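Skorusix transfer rumours, README

Second division and below, one summer window. Text only, tab separated.
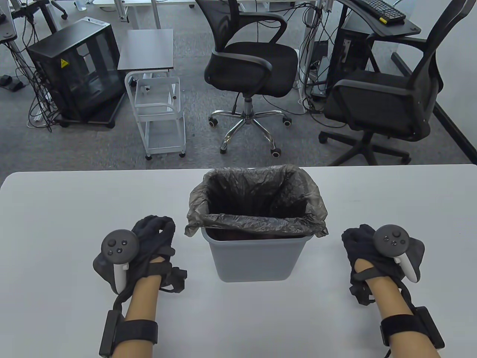 Started this because every close season the same player gets sold four times in the papers and then stays put. Wanted a way to check who said what, and when. Grew from there.

Last proper update Saturday, June 19, 2021. Next one in July once the window is properly moving, probably after the first friendlies.

What you get

3,000 rumour lines, 76 clubs, 35 outlets. One line per claim, not per article. If a piece links a full back with two clubs thats two lines. Repeats of the same claim by the same outlet within a day are dropped. Repeats by a different outlet stay in, that's half the point.

Files

rumours.tsv - the main one
clubs.tsv - club codes and the names papers use for them
outlets.tsv - outlet codes, language, local or national
outcomes.tsv - what happened in the end, where known
notes.txt - odds and ends, worth a skim before you email me

Columns in rumours.tsv

id - never reused, gaps are deleted lines
date_seen - day it was picked up, can be later than day of publication
player - as printed, accents kept
player_key - same player, tidied spelling. Use this one for joins
from_club - code
to_club - code, or UNK if the paper just says "a foreign side" or similar
type - sale, loan, free, swap, release, renew
fee_text - the wording as printed, so "a small fee" stays "a small fee"
fee_num - filled in only when an actual figure was given
strength - 1 to 5, see below
outlet - code

Strength score

1 is "has been mentioned". 3 is "talks under way". 5 is "done, medical booked". Scored by hand from the wording only. Doesn't matter how good the outlet is or whether it came true. Ramesh Rajput did the scoring for the Gastska batch and I did the rest, then we swapped a chunk and argued. Mostly disagreed on 2 against 3. "Is said to be interested" went to 2 in the end. Anything from an agent quoted by name is at least 3.

Outcomes

Filled in from club announcements. Codes are MOVED, STAYED, ELSEWHERE, OPEN. Most are OPEN for now as the window isn't shut. Please don't work out hit rates per outlet from this version, they will be rubbish. Loans with an option to buy count as MOVED. Players who left on a free and haven't signed anywhere are OPEN as well, not ELSEWHERE. Got this wrong in the first version, fixed.

Known problems

- Two brothers at the same club share a surname and some papers don't bother with first names. Those lines have player_key ending in _Q. Leave them out if you need it clean.
- Dates in the Biltari lines came in as day/month and a few got flipped on import. I think they're all right now. If you see a rumour from before the season ended thats probably one.
- Goalkeepers are thin. Papers don't write about them much, or we missed them, not sure which.
- fee_num is in euros except where the currency column in outlets.tsv says otherwise. Yes it should be in the main file. Will move it.
- Translated lines read badly. Some were run through a translator to get the type and strength, the original wording is kept in notes.txt under the id.
- Women's sides not covered yet. Would like to.

What's not in it

No full articles and no photos from the papers. No social media posts unless an outlet wrote them up. No wages either, the figures were all over the place and half of them didn't say if they were before or after tax. Manager rumours were in at one point, taken out, may come back as a seperate file.

Reading it

UTF-8, tabs, no quotes round anything. Opening it straight in a spreadsheet may mangle the ids with leading zeros, so import as text. Empty means not stated. A zero in fee_num means the paper said there was no fee. Different things, please don't fill the blanks with zeros.

Use

Free for anything non-commercial, credit Skorusix and say which version. Betting use, ask first, answer is likely no.

Corrections

Send the id, what's wrong and a link if there is one. Whole-file edits are a pain to merge so please don't. Things about the Gastska batch go to Ramesh, the rest to me. Replies slow until the July update is out.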